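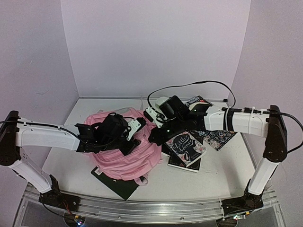 Wednesday, pm – school bag packing, Prastberg bag

Still not sold on the capacity claim. The Elari sheet says the pink one takes a full term's reading load. Whose term? Whose reading? *Little Women* in paperback is hardly the test. The hardbacks we had in April were, and the zip didn't like them.

Weighed the set before lunch: 1332 g on the bench scale. Rana wants 1000 g as the standard load, so we're over, and I'd sooner stay over. Kids don't pack to a standard.

Things to sort out:

- big flat book against the back panel first, paperbacks after. Supposedly saves the corners – I want to see it on a colour cover before I believe it
- 27 cm is the tallest book Prusent lists. Measure ours, don't trust the catalogue
- strap loop keeps ending up underneath. Tuck it or tape it, pick one

90 minutes booked tomorrow, same books.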